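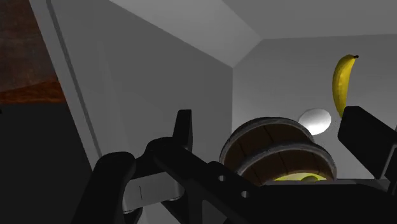
Clasura 388 Reed Organ Bellows Cloth

Clasura 388 is a rubber-coated cotton cloth for re-covering the bellows and reservoirs of harmoniums and reed organs. It is sold by the running yard from a 54 inch roll and is supplied to repair shops and to builders.

The cloth is coated on one side only. Fit it with the coated side facing the inside of the bellows. Hot hide glue and white PVA both hold well on the uncoated side; contact cement is not recommended, as it stiffens the fold lines.

Specifications
Item code: CL-388
Base fabric: woven cotton
Color: black
Weight: 125 g per square yard
Roll length: 70 yards
Minimum cut: 1 yard

For hinges and gussets, order the lighter Curkard strip, item 964. It folds tighter than the main cloth and should not be used on the large panels. Gasket felt and pallet leather are listed separately under Dandeo.

Cut lengths are shipped rolled on a cardboard core – never folded, since a hard crease can crack the coating. Store flat or rolled, away from sunlight and solvents.

Full rolls are made to order. Cut lengths ordered before noon on Monday leave the Abdelaziz warehouse the same week. Cut cloth cannot be returned. Samples are available to trade accounts on request.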